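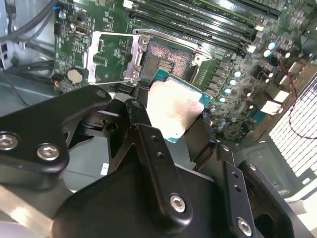 5.3 Installing and Removing a Processor with the Robot

This section applies to Vutum cells running handling program 3117 or later. It covers LGA sockets with a hinged load plate and a retention lever. Read section 5.1 (Electrostatic Protection) before you begin.

CAUTION: Socket contacts bend under very light side loads. Never teach a new point with the gripper inside the socket outline.

Preparing the board

1. Disconnect all power from the computer. Wait until the standby indicator on the board goes out.
2. Secure the case to the work surface with both clamps. Do not rely on the weight of the case.
3. Tie back any cable that crosses the approach path.
4. Check the ground connection from the gripper body to the cell frame. The cell log must show a pass result for this check dated the same day.
5. Set arm speed to the SOCKET limit. The limit stays active until the program is closed.

Placing the processor

6. Open the lever and the load plate fully. Confirm that the plate stays open without support.
7. Grip the processor by two opposite edges of the substrate. The fingertips must not touch the contact pads on the underside.
8. Match the pin 1 mark on the processor to the mark on the socket.
9. Correct any tilt above the socket. The processor must be parallel to the socket before the final move down.
10. Lower the processor straight down and release it. Do not slide it into position.

NOTE: Old thermal paste on the heat spreader changes how light reflects from it and may upset the Sidex vision check. Clean the spreader before the cycle if the check returns code 271.

Closing the load plate

11. Lower the load plate with the fingertip pad. Apply force to the metal of the plate only.
12. Move the lever down along its own arc and latch it under the hook. 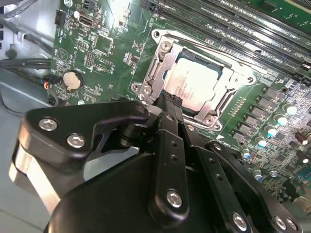

Can the robot close the lever if the force sensor is switched off?

The lever may only be closed with the force sensor on. With the sensor off, open the cell and close the lever by hand.

13. Retract the gripper vertically until it is clear of the memory slot latches, then move it sideways.

Removing the processor

14. Repeat steps 1 to 5.
15. Release the lever, raise the load plate, and lift the processor straight up.
16. Fit the socket cover at once if no replacement processor is to be installed.

CAUTION: If the arm stops while a fingertip is near the socket, do not jog it sideways. Raise it along the tool axis only.
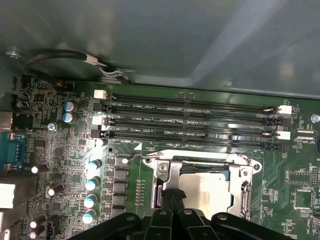 Wing-sze Shih asks that operators also write down the arm position after any such stop, before the arm is moved, so that the taught points can be compared with it later.

Records

Enter the board serial number, program number, and operator name in the Tivton log. Inspect the fingertip pads every 2000 cycles and replace them as a pair.

Revision 5, 2024-04-21. Approved: Odette Besson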